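Candela Quintana does not trust her water cooler, and she has told the company so.

"They say it's clean because the bottle arrives sealed," she says. "Well, sealed how? There's a bag on it. My sandwich comes in a bag."

Quintana manages the front office at Losport, a firm of 7 staff that signed on with the supplier Sanent in September. The brochure promised purer water, lower costs and a healthier workplace. She has kept the brochure in a drawer and takes it out twice during our conversation, once to read aloud the words "hydration culture".

"What culture? People get thirsty and have a drink. We had a tap."

The savings are the part she finds hardest to swallow. By her sums the office has paid $2,652 so far, with another $468 charged for what the invoice calls sanitation visits. She remembers three of those, the longest of which she timed at under ten minutes.

Julián Garrido, who looks after accounts for Sanent, disputes this. "A visit is a visit," he told me by phone. "The technician follows a checklist." He offered to send the checklist. I'm still waiting for it.

Then there is the matter of storage. Full bottles are heavy and awkward, and the supplier's advice is to keep them upright, off the floor and away from sunlight. Quintana laughs at that – the kitchenette is narrow, and the counter was spoken for long before the cooler came. 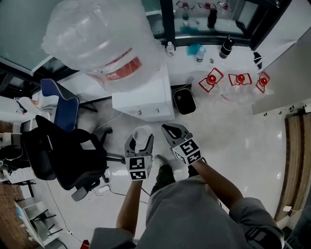
"Everyone has a theory about the right way to store them," she says. "Abilio says lying down is fine. Vega says it isn't. I asked the driver and he said it was up to me, so that's the expert opinion."

Has she noticed any difference in the taste? She thinks about it for longer than I expected.

"It's colder. I'll give them colder. But I could have put a jug in the fridge."

She proposed a blind tasting to her colleagues, tap against cooler, both chilled. Abilio Carretero picked the tap and has since asked for a second go. Quintana doesn't claim it proves much – "one bloke and two cups" – but she would like to see Sanent do better before the contract comes up for renewal.

Garrido said he would look into it.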